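Pullby used-car lot: progress report to Sorensen
Prepared by Paavo Ojala, sales manager

Stock
We sold 116 cars against a plan of 700 for the year. I never believed the 700, and the auction lanes at Iklow have done nothing to change my mind.

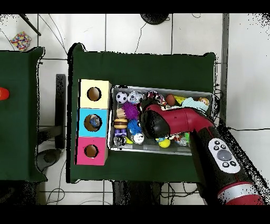 Warranty claims
The 1,000-mile warranty brought in 4 claims, all transmissions. Head office calls that a success — I would wait for the winter figures.

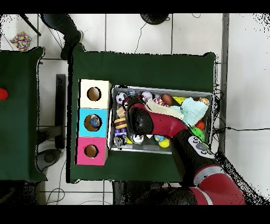
Toy tray and three colored boxes on the green table.

Referrals
The referral bonus is popular with staff. Whether it sells cars is another matter, as most buyers who named a friend had already booked a test drive. 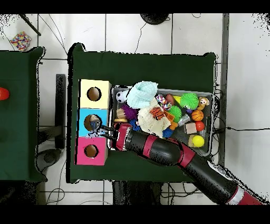

Skallness, November 2025

The second service bay is still waiting on its lift. The supplier now says January. I have left it out of the forecast.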